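Low edge on 28-foot asphalt street, water standing along one side after paving
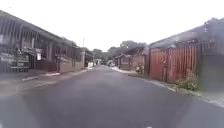
The street under an overcast sky, looking down its length.

Zerkness

I look after drainage complaints for a small business district and need a sanity check on a resurfacing job. The street is straight, with low buildings and fences along both sides. Paved width is 28 feet, edge to edge. It was milled and overlaid last fall by Vitatley Paving under a two-lift spec, and the drawings call for a centered crown with a 2 percent cross slope each way.

Since February I have been getting calls about water sitting on the left side after rain. I ran a string line and a level across the road at one location. The crown is not in the center. It is 2 feet to the right of center, and the left half falls at what I work out to be 1.1 percent. The right half is closer to spec. The low spot on the left is 136 feet long, measured along the edge while there was water in it. Depth at the worst point was 5/8 inch.

On that side the edge of the asphalt meets a raised curb, with a strip beyond it running up to the buildings. The gravel has built up over the years and in places it is higher than the pavement.

What I want to know:

Is 1.1 percent low enough to cause ponding by itself, or is the gravel doing it?

Can the left side be corrected without milling the whole width again? The contractor says a leveling course over the left half would do it. I am worried about a feathered edge coming apart.

Is there a normal tolerance for cross slope that I can hold them to? The spec only says "to the lines and grades shown."

Budget left in this line is small. I can get 2,000 dollars without going back for approval and anything over that has to wait for the next cycle.

Qian

Taking these in order.

Cross slope. 1.1 percent will drain on a smooth surface with nothing in the way. It drains slowly, and any dip left by the roller or a settled trench will hold water that 2 percent would have carried off. Figure the fall on your left side. With the crown 2 feet right of center, the left half is 16 feet wide. At 1.1 percent that is 0.176 feet, or a little over 2 inches from crown to edge. At 2 percent the same 16 feet would give you 0.32 feet, which is 3.84 inches. So the left edge is sitting 1.7 inches higher relative to the crown than it would at design slope. That does not make a pond. It makes the film thicker and slower.

Ponding needs a barrier or a sag. You already described the barrier. If the gravel is above the pavement edge, the water has nowhere to leave, and it will spread back onto the asphalt until it finds a low point in the gravel or runs along the edge to the end of the buildup. A pond that long with only 5/8 inch at the deepest point is a very flat, shallow strip, and that is what a shoulder buildup usually looks like. A sag in the mat tends to be shorter and deeper.

Check it before spending money. Shoot the edge of pavement every 8 feet through the wet length and one reading past each end. Then shoot the top of the gravel 1 foot out from the edge at the same stations. Plot both. If the gravel line is above the pavement line for most of the length, cut the gravel first and wait for rain.

Shoulder cutting. Grade the strip down so it starts 1/2 inch to 1 inch below the pavement edge and falls away at 4 percent or better. Steeper is fine if the width allows. Watch two things - the door thresholds on the buildings, and where the water goes once it is off the road. If the ground behind the gravel is flat or falls toward the buildings, you are moving the complaint from the street to somebody's floor. You would need a shallow swale parallel to the road with its own fall to an inlet or a ditch. Haul the cut material away. If it gets windrowed along the edge it will be back where it started in one season.

A small grader or a skid steer with a box blade can cut that length in part of a day. Get a quote, but I would expect it to have a chance of fitting your limit. The leveling course will not.

Leveling course. It can be done over a partial width but I would not accept a feather at the crown. A dense mix should not be placed thinner than three times its nominal aggregate size, and where it tapers below that the stone drags under the screed and the edge ravels. The usual practice is to mill a notch at the taper line so the new mat has full thickness there. More to the point, adding material on the left half raises it. To get more slope out of it you have to add at the crown and little or nothing at the outer edge, so the thin edge ends up at the gravel, which is the worst place for it. Milling a wedge off the left half, deepest at the outer edge, is the better geometry if you have enough asphalt left. Core it first. You want to know the thickness at the edge, where it is commonly less than on the plans.

Tolerance. Look for a general or standard specification referenced at the front of your contract. Agencies commonly publish a cross slope tolerance and many contracts pull it in by reference. If nothing is referenced you have "lines and grades shown," and the difference between 2 percent and 1.1 percent is still easy to argue. One section will not carry the argument, though. Take sections every 50 feet for the full job and record them with a sketch and the instrument setup. Also look up the warranty period before you touch anything, and give written notice while you are inside it. Cutting the gravel should not affect a claim on the mat. Milling it yourself probably would.

Kundov

had the same thing on our road, it was the gravel. they scraped it and it went away mostly

One place still holds water by a driveway where cars push the stone back up. I rake it out a couple times a year.

Zerkness

Shot the edge as suggested. The gravel is above the pavement for all but the last two stations, by as much as 1 1/4 inches. The pavement edge profile has one shallow dip near the far end, 3/8 inch over two stations, so part of it is in the mat. The ground behind the gravel falls away from the road except in front of one loading door, and I will leave a ditch block there and turn the water before it.

Quote for shoulder cutting and haul-off came in under the limit. Written notice on the cross slope has gone to Vitatley with the first six sections attached. The remaining sections will be done when I can get a second person for the rod.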